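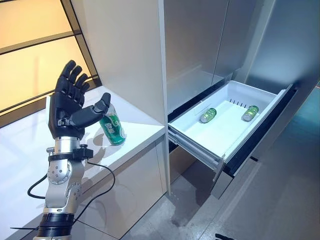 Saturday, late. Anwara Sikder came by this afternoon to tell me the green cans are good for digestion. She got this from a woman at Akanda, the shop on the corner that also sells phone cases, so I'm not sure what the medical basis is. I drank one. It tasted like cold tea with a lot of sugar in it, and my digestion has no comment so far.

I did finally get the white counter clear, at least. Two hours, most of it spent on the mail and the drawer of dead batteries. Anwara thinks I should buy the Tuvora shelf insert for the tall cabinet, 39 dollars, and then everything would have a place. I've heard that before. I heard it about the Iver baskets, and now I own baskets and have the same mess in them.

White was a mistake too, whatever the kitchen guy said. Every ring shows, and when the sun comes through the window so does every wipe mark. He wanted 230 more for a finish that supposedly hides it – I said no, and I still think I was right.

Told Anwara I'd try one can a day until June. I give it a week. Must call about the sink tomorrow.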